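Chapter 7

Fitting the Processor

In this chapter
The socket and its parts
Handling and storing a bare processor
Seating the processor and closing the load plate
Records and checks before the heatsink is fitted

7.1 Introduction

Chapter 6 dealt with the case, the power supply and the mounting of the motherboard. The present chapter is concerned with a single operation, the placing of a processor in its socket. The work takes very little time, yet it accounts for a large share of the boards that are returned as faulty from training workshops. At the Zullcombe workshop, where the exercises in this book were first taught, 1445 boards were handled over the life of the course, and bent contacts were the fault most often entered in the bench book.

Students should read the whole chapter before opening a case. The practical exercise is given in section 7.6 and should be attempted only under supervision.

7.2 The socket

The type of socket treated here is known as a land grid array, or LGA. The contacts stand in the socket itself, and the underside of the processor carries flat pads which rest upon them. A metal frame surrounds the contacts. To this frame is hinged the load plate, which presses the processor down when it is closed and is held shut by a lever. Some sockets have one lever and others have two; the order in which a pair must be released is marked on most boards.

Memory slots are commonly placed on both sides of the socket in workstation boards. They restrict the movement of the hand, and for this reason the exercises in this chapter are carried out before any memory is fitted.
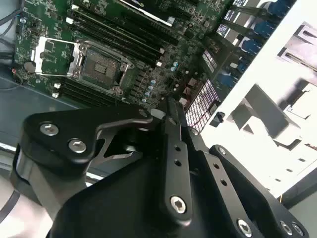 Suqin Zhong: I would ask students to look at the contacts under a lamp before they do anything else, and to look from two sides. A contact that is out of line will catch the light differently from its neighbours. If the check is left until the processor is in, there is no way of telling whether the fault was there at the start, and the argument over who did it can last all afternoon.

The practice recommended in that remark is adopted throughout this book. The result of the check is to be written in the bench book with the initials of the student. Where a contact is seen to be out of line, the load plate should be closed, the plastic cover refitted if one is available, and the board handed to the supervisor. Students must not attempt to straighten contacts themselves.

7.3 Handling the processor

A processor is held by its edges only. The pads on the underside must not be touched, as grease from the skin may prevent a sound connection. The metal lid is less easily harmed, but it too should be kept clean, and any old thermal paste must be removed with a lint-free cloth before the part is put away.

A wrist strap is to be worn and clipped to bare metal on the case. Loose sleeves, rings and watches should be dealt with before the strap is put on.

7.4 Storage at the bench

A bare processor should never be laid directly on the bench top. It should be kept in a holder or tray that supports it at the edges or corners, so that it can be lifted without sliding. Memory modules should likewise have a place of their own. At the Ridgeway centre, parts which are in use during a lesson are kept in holders, and all others are returned to the cupboard in Ballex antistatic bags. 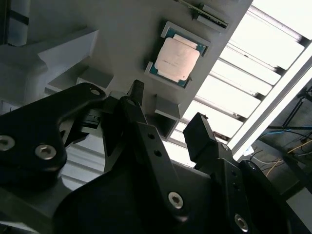
Whatever form of holder is chosen, it should be within easy reach of the open case, and the path between the two should be kept clear of cables and tools. The markings on the lid ought to be readable while the part is in the holder. The student can then copy the model number into the bench book without picking the part up.

7.5 Seating the processor

The load plate is opened fully and allowed to rest. The processor is brought over the socket with its lid upwards. One corner carries a small triangle, which must agree with the corresponding mark on the socket or frame, and the notches in the edges must meet the keys in the socket wall. The part is then lowered straight down and released. No pressure is applied by hand at any stage.
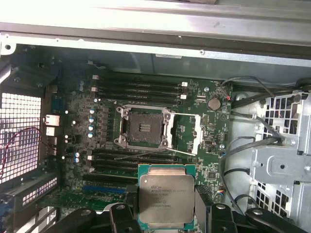
If the processor does not lie flat, it must be lifted straight up again and its direction checked. It must not be slid or turned while resting on the contacts. Once it lies flat, the load plate is lowered and the lever brought down and hooked beneath its catch. A firm resistance in the lever is normal.

The model number, the board number and the name of the student are then entered on the Brotus record sheet, a copy of which is printed at the end of this chapter.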